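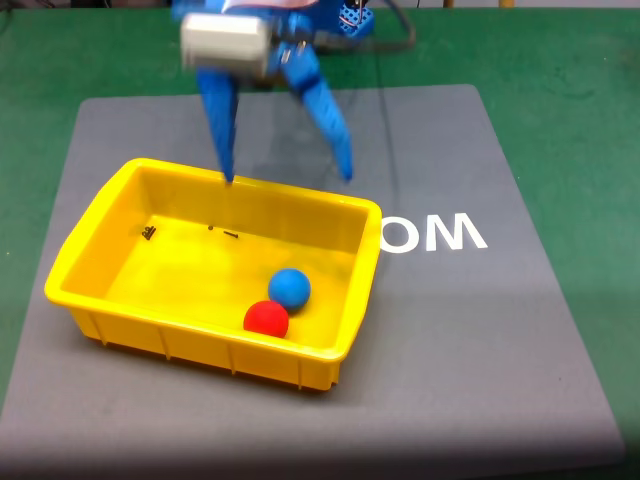 Nernomska Makers Club — Tabletop Robotics Group

Help pages > Buying and budgeting

What should go in a first-year budget for a small tabletop arm, besides the arm?
Asked by Malte Pfeiffer, 12 November 2021

Hi all, and thanks in advance to anyone with the patience to read this to the end. I've been asked to put together next year's equipment request for our group, and I have never written one before. We want to do simple pick and place work, the usual thing with soft foam balls going into and out of a plastic bin, and later on small hardware if we ever get good enough. The arm is the part I feel fairly calm about. We've more or less settled on the Cundetti kit, printed parts and all, and I have a quote for it.

What worries me is the rest of the page. Right now my spreadsheet has one big line for the arm and then a line that says "misc," and I have a feeling that line is going to come back and bite me in the spring. What did you end up buying that you hadn't planned for? Do you list spare fingers and servos separately, or do you lump them together? And is it silly to ask for money for bins and mats when everyone has something like that at home? I'd love to hear what your own lists looked like, even if they were a mess — maybe especially then.

Answer from gripfirst (accepted)

Welcome to the budget club, it's a cozy one! I did ours last October and had precisely the same "misc" line, so let me tell you what was hiding in it.

Start with the gripper, as that's the end of the machine that meets the table. Printed fingers are cheap to replace if you have a printer and filament, and surprisingly annoying to replace if you don't. I'd give them their own line, with filament on it, and then I'd put servos on a separate one. Our first request had them together, and when the total was trimmed the whole line got trimmed, and we were left with plenty of blue filament and no spare servo. We ask for 2 spare servos per arm now. Get them from the same place as the kit if you can, so the horn and the screws fit. I ordered ours from Reuter to save a little and spent an entire Saturday filing brackets.

Then cables. I know, I know, but the short ones that come with a kit are always made for a table smaller than yours. Add longer ones, and a bag of ties, and a strip of something to hold the wiring up out of the way of the joints.

As for bins and mats, it isn't silly at all. Please do ask for them. If you borrow a tray from somebody's kitchen it will go home again one day, and then the replacement is a different height and a different color and you get to redo all your positions (ask me how I know...). Buy 3 the same and put two of them in a cupboard. A bright tray on a plain gray mat has been easy to work with for us. We set aside $29 for trays and foam balls together and had change left over.

Last thing, and then I'll let you go — leave a real contingency, and call it that. Ours is $100. It reads better to the people approving it than "misc" does, and in our first year we spent every bit of it, mostly on screws and postage.

Answer from tallpaul

Sukholm has bins. Cheap. Don't bother with the foam balls, use rolled up socks.

Answer from marigold_bench

I'd agree with nearly all of what gripfirst wrote, apart from the socks (sorry Paul, they snag on everything). The one thing I would add is a line for whatever you're going to look through. If your kit has a camera or sensor on the gripper, find out whether the mounting bracket is in the price, and whether the cable is. With our kit it was one and not the other. Do ask Cundetti for an itemized quote and not only the total. They were very nice about it when I wrote, although it did take them a while to get back to me, so don't leave it until the week your request is due.

Also think about the table. You'll want one that can stay set up between meetings, with the arm clamped and the mat taped down where you want it. If you need clamps, put clamps in! 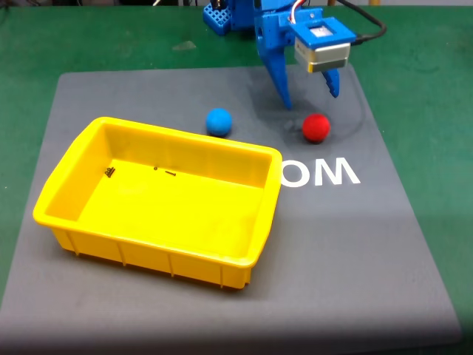
Should we buy a second arm in the first year?

Wait until the first one has been in regular use for a few months. Spend the money on spare servos, fingers and cables, and ask for the second arm in the next request, when you'll know which parts wear out and how many people are waiting for a turn.

Filed under: budgets, grippers, spares, getting started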